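Kids' Corner > Homes and Money > What Is Rent?

Start Stories Money Words Ask Us

Reading time: 2 minutes

What Is Rent?

Some families own the home they live in. Other families rent. Renting means paying the owner for the use of a home. The home might be a house, an apartment or just one room.

The person who owns the home is called the landlord. The person who pays to live there is called the tenant. Most tenants pay once a month. If the rent is 700 dollars, the tenant pays 700 dollars every month until they move out.

Before moving in, both sides sign a paper called a lease. It says how much the rent is, when it must be paid and how long the tenant can stay. Many leases last one year. A lease that starts in September would end the next September.

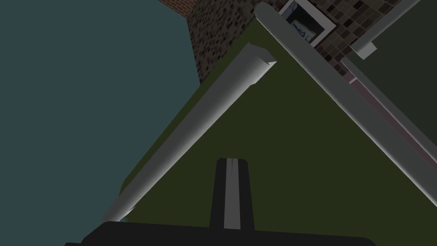
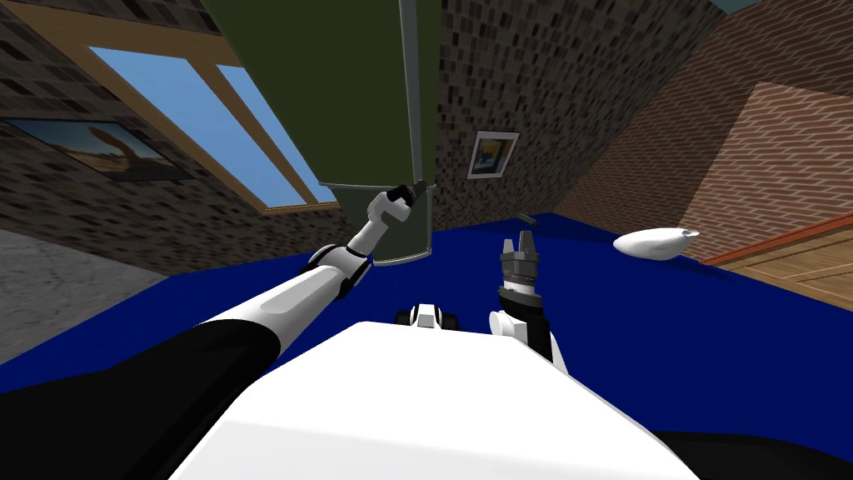
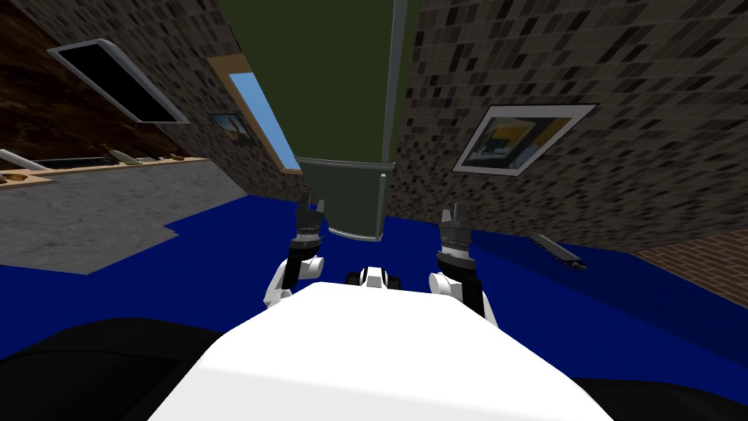
Judit Pálfi wrote to ask whether her landlord can come in any time he likes, as he owns the place. In most places he can't. A rented home is still the tenant's home, and the landlord has to tell them before a visit – often a day ahead. An emergency, like a burst pipe, is different.

What is a deposit?

A deposit is extra money the tenant pays at the start. The landlord keeps it safe. If nothing is broken when the tenant leaves, the money goes back. Say a tenant cracks a window and it costs 90 dollars to fix. The landlord can take 90 dollars from the deposit and must return the rest.

Who fixes things?

The landlord usually fixes the big things, such as the roof and the heating. Tenants keep the home clean and change light bulbs. The lease says who does what.

Words to know

Landlord – the owner of a rented home
Tenant – the person who rents it
Lease – the signed agreement
Deposit – money held until the tenant leaves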